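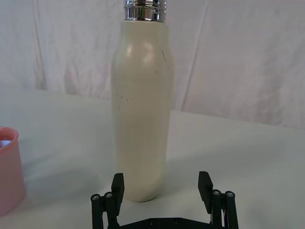

*cream bottle, metal collar, a few marks on the coating*

# Virág – worn bottles and flasks

Photos of used drinkware for the Plirkmont resale guide. Meant for people writing condition notes, so the wear is the point. Clean bottles are in the other folder.

Status: **draft**, last touched Thu 12 November

## Whats in it

- 1,715 photos, 470 items
- bottles, flasks, lidded mugs, a handful of jars
- one row per photo in `items.csv`
- plain backdrop where we could manage it – the Zernport batch is mixed, sorry

## Columns

| column | meaning |
|---|---|
| `item` | item number, same across all views |
| `color` | everyday word: cream, navy, gray |
| `finish` | satin, gloss, bare, unknown |
| `wear` | tags, see below |
| `grade` | 1 to 3, 3 is worst |

## Wear tags

- `scratch` – a line, any direction
- `nick` – small, one spot
- `chip` – coating mark bigger than a nick
- `specks` – tiny dark dots, tag the cluster once, not every dot
- `dent` – shape changed, check the outline

The cream one up top gets `scratch` (shoulder, thin and dark), `nick`, `specks`, `chip`. Finish is `satin`. Bright patches on the shoulder are reflections, don't tag them. Same goes for the streaks on shiny collars, people kept putting those down as scratches and I had to redo over 40 rows.

## Known problems

- tops missing in a lot of the tall ones. If you can't see the lid don't guess the lid type, leave it blank
- `chip` vs `nick` is a judgment call
- beige / cream / off-white used loosely, will merge to `cream` 
- base wear mostly not gradeable, bottles are standing up
- duplicate item numbers in the Clalisach batch, fix comming in December

## Use

Fine for condition guides, tagging practice, layout tests. Not for pricing – grades are by eye.

## Todo

- [ ] merge colors
- [x] redo collar rows
- [ ] second pass on grade 2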